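Worktop choice, wood or stone? Going round in circles

toter_mick
Posted Sep 16, 2020
We're redoing the kitchen in February and I can't settle on a worktop. The fitter quoted for oiled oak and for grey marble. The marble is over 80 pounds a metre more. We cook every day and have two kids. What do people have and would you buy it again?

wustonlass
Oak, ten years. Would buy again. Oil it twice a year and keep water away from the sink cut-out. Ours went black there once and I sanded it back in an afternoon.

Sorin Dumitrescu
I'd go for the stone. Marble will etch if you leave lemon or vinegar on it, but you stop noticing. 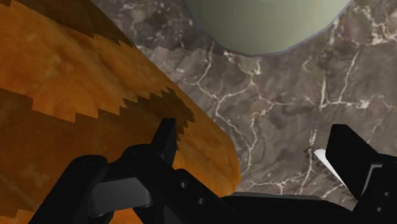

Render, grey marble with orange in front

We went ahead and the whole lot came to 136 a metre fitted.

soler77
Disagree with Sorin. You do notice the etching, every time the light is low. I wouldn't put marble in a house with kids. Get a laminate and spend the money on a decent tap.

Sorin Dumitrescu
Depends on the finish. Polished shows it, honed much less. Ours is honed.

wustonlass
Laminate is fine until the joints swell. My mum's lasted 10 years and then the edge by the kettle lifted.

toter_mick
Thanks all. Sorin, did you seal yours yourself or did the fitter do it?

Sorin Dumitrescu
Fitter did the first coat, I've done 2 since. It takes half an hour.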